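Print this thread | E-mail this thread
Reading time: 2 minutes
Last updated: May 1, 2019

Orange juicer thing — keep or bin?

tasau_hill
Clearing the kitchen shelf before the summer teas. We own one orange plastic contraption, see-through, with a wide flared base and a sort of paddle sticking up. I say it's a citrus juicer. My other half says it's a lampshade with ambitions.
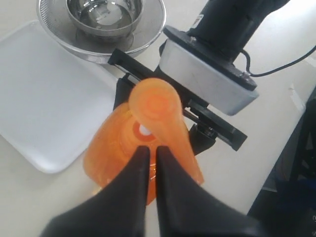

I'd bin it, but we have 100 people coming for lemonade and the colander won't squeeze anything by itself.

Wolde17
Juicer. My aunt had one and it outlived two husbands. Keep.

flevodeck
Bin. Orange plastic goes cloudy, then it smells of February for ever. A fork does the same job and fits in a drawer.

tasau_hill
A fork, for 100 people. You're volunteering, then?

flevodeck
I have a bad wrist.

Mitiku Ambaye
Before anyone bins anything, what's the pale yellow spout for? The one hanging down under the ridged collar.

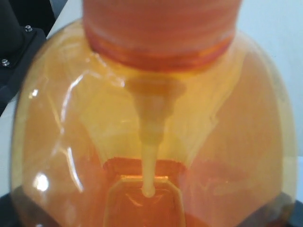
Ternex Allotment Society — Kitchen & Teas

Wolde17
Dripper, I'd guess. Pips stay up top, juice goes down.

Mitiku Ambaye
Or a funnel for something else entirely. I wouldn't put lemons near it until somebody finds the instructions.

tasau_hill
There are 18 sets of instructions in the drawer. One is for a fondue set we've never owned.

flevodeck
Keep the fondue leaflet, bin the juicer.

tasau_hill
It's staying. Bring your own lemons, and a fork if you must.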